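Folding task, Watik club, Wednesday group

Quick version, full notes when Sreekumar Kaimal sends them. Home both arms first. Tip the clothes out, don't tidy them. Work the leader arms slowly, one garment at a time, finished ones top right.

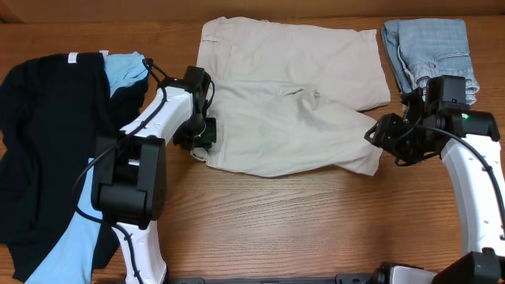

Left gripper on the corner of the shorts, jeans already folded.

Save every run, even bad ones. We need 7 good ones each befor the Piselside heat.

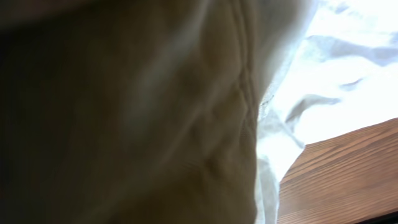
Wrist view next, check it before you hit record. Too close and it all goes soft. Look for a seam, the puckered one on the beige cloth is plenty to aim by. No seam, back off and try agian. Two goes then swap drivers.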